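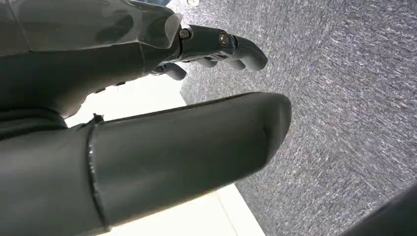

회색 점박이 카펫, 때가 안 탄다는 말 믿어도 되나요

게시판: 작업실·사무실 꾸미기 > 바닥재
2021년 4월

글쓴이: 먼지반공기반
작업실 바닥 문제로 글 올립니다. 지금 깔린 게 사진처럼 회색 바탕에 점이 섞인 카펫이고, 들어올 때부터 있던 겁니다. 건물 관리하는 쪽에서는 이 색이 제일 관리가 쉽다, 때가 안 탄다, 그냥 쓰시라 하는데 저는 그 말이 영 미덥지가 않습니다. 때가 안 타는 게 아니라 안 보이는 것 같거든요. 흰 양말 신고 하루 돌아다니면 양말 바닥이 바로 답을 줍니다.

바닥재 가게 두 군데에 물어봤더니 한 곳은 Skonero라는 타일형 카펫을 권하고, 다른 곳은 다 걷어내고 Hollano 장판으로 가라고 합니다. 둘 다 자기네 파는 걸 권하는 거라 별로 참고가 안 되네요. Skonero 쪽은 한 상자에 4장이고 제 방에는 59장이 든답니다. 계산이 맞는지 아직 확인 못 했습니다.

궁금한 건 세탁을 하면 달라지는지, 아니면 걷어내는 게 맞는지입니다. 광고성 쪽지는 사양합니다.

글쓴이: 북향창가
59장이면 상자로 안 떨어지잖아요. 15상자 사면 한 장 남는데, 한 장 여유로 시공하라는 가게는 좀 걸러 들으세요. 벽 쪽에서 잘라 버리는 게 반드시 나옵니다. 저는 작년에 여유분 빠듯하게 샀다가 문 앞 한 칸을 다른 로트로 메웠고, 지금도 들어갈 때마다 그 칸만 보입니다. 같은 회색이라더니 옆에 놓으면 푸르스름해요.

글쓴이: 칠이벗겨진의자
걷어내지 마세요. 점박이 무늬가 괜히 사무실에 많이 깔리는 게 아닙니다. 단색 진회색 써 보셨나요? 종이 부스러기, 실밥, 머리카락이 전부 보여서 하루에 두 번 청소기 돌렸습니다. 점박이로 바꾸고 나서는 일주일에 두 번이면 충분합니다.

글쓴이: 먼지반공기반
칠이벗겨진의자님, 그 말씀이 제가 의심하는 바로 그 부분인데요. 청소 횟수가 줄어든 건 먼지가 줄어서인가요, 안 보여서인가요?

글쓴이: 칠이벗겨진의자
안 보여서죠. 근데 작업실에서는 그것도 기능입니다. 손님 오는데 바닥이 지저분해 보이면 곤란하잖아요. 실험실도 아니고.

글쓴이: 물걸레파
안 보이면 된다는 건 좀 아니지 않나요. 저는 호흡기가 약해서 그런지 카펫 방에 오래 있으면 목이 칼칼합니다. 장판으로 바꾸고 나서 나아졌고요. 물론 그때 창문 틈도 같이 손봤기 때문에 뭐 덕분인지는 저도 단정 못 합니다.

글쓴이: 북향창가
단정 못 한다고 써 주신 점이 마음에 드네요. 이 게시판에서 카펫 얘기만 나오면 다들 의사가 되셔서.

흰 가구 쓰시는 분들한테 하나만 보태면, 흰색 면은 먼지 앉는 게 금방 보입니다. 바닥은 멀쩡해 보이는데 흰 상판을 손으로 쓸면 뭐가 묻어나요. 바닥에서 올라온 건지 천장에서 내려온 건지는 모르지만 바닥이 보기보다 깨끗하지 않다는 의심은 듭니다.

글쓴이: Leonie Maihi
번역기 쓰지 않고 써 보겠습니다. 한국 생활 7년째입니다. 저는 Ashby라는 공유 작업실에서 바닥 관리를 맡고 있고, 거기도 회색 점무늬 카펫입니다. 업체를 불러 습식 세탁을 한 적이 있는데 오수 통에 나온 물이 아주 까맸습니다. 그런데 세탁 전 사진과 세탁 후 사진을 나란히 놓으면 차이를 모르겠습니다. 그러니까 색깔로 판단하지 말고 물로 판단하세요. 한 구석만 젖은 흰 수건으로 눌러 보시면 됩니다. 문지르지 말고 누르세요.

글쓴이: 먼지반공기반
수건 테스트 좋네요. 오늘 해 보겠습니다. 세탁 비용은 어느 정도였는지 여쭤도 될까요?

글쓴이: Leonie Maihi
면적이 커서 비교가 안 될 것 같습니다. 저희는 약 144제곱미터였고 가구 옮기는 값을 따로 받았습니다. 견적서에 그 항목이 있는지 꼭 보세요. 첫 견적에는 없었는데 당일에 생겼습니다.

글쓴이: 칠이벗겨진의자
당일 추가 요금은 업계 전통인가 봅니다. 저도 Caston에서 한 번 당했습니다. 전화로는 분명히 다 포함이라고 했거든요.

글쓴이: 삼층왼쪽
Caston 저도 썼는데 추가 요금 없었습니다. 대신 말리는 시간을 반나절이라고 하더니 다음 날 저녁까지 축축했습니다. 창문 다 열어 놓고 선풍기까지 돌렸어요. 습한 철에는 하지 마세요. 제가 6월에 했다가 냄새 빼느라 고생했습니다.

그리고 사진 보니까 점무늬가 있어서 얼룩이 있는지 없는지는 저걸로 판단이 안 됩니다. 바닥에 조명을 낮게 비추고 옆에서 보세요. 눌린 자리랑 번들거리는 자리가 드러납니다. 의자 바퀴 다니는 길이 특히 그렇습니다.

글쓴이: 물걸레파
바퀴 자국은 세탁해도 안 돌아옵니다. 섬유가 눕는 거라서요.

글쓴이: 칠이벗겨진의자
스팀 살짝 주고 솔로 세우면 꽤 돌아옵니다. 해 보고 하시는 말씀인지?

글쓴이: 물걸레파
해 봤습니다. 사흘 갔습니다.

글쓴이: 먼지반공기반
중간보고 드립니다. 책상 밑이랑 문 앞 두 군데를 젖은 수건으로 눌러 봤습니다. 문 앞은 회갈색으로 묻어났고 책상 밑은 거의 안 묻었습니다. 관리하는 쪽에 수건을 보여 줬더니 “그 정도면 깨끗한 편”이라네요. 뭐랑 비교해서 깨끗하다는 건지는 대답을 못 들었습니다.

장판은 일단 보류합니다. 밑에 접착제가 어떻게 발렸는지도 모르고, 나갈 때 원상복구 조항이 있어서요. 문 앞만 부분 세탁을 맡기고 거기에 매트를 하나 깔까 합니다.

글쓴이: 북향창가
부분 세탁하면 그 자리만 밝아질 수 있어요. 점박이라 덜하겠지만 경계가 생깁니다. 업체에서는 안 생긴다고 할 거고요.

글쓴이: 삼층왼쪽
매트는 뒷면이 고무인 것 조심하세요. 전 작업실에서 카펫에 누렇게 배었는데 보증금에서 깎였습니다. 부직포로 된 걸 찾아보세요. 대신 좀 밀립니다.

글쓴이: 먼지반공기반
원상복구 조항에 변색도 들어가는지 계약서부터 다시 읽어야겠네요. 부분 세탁 견적은 가구 이동비가 적힌 걸로 두 군데서 받아 보고 금액 올리겠습니다.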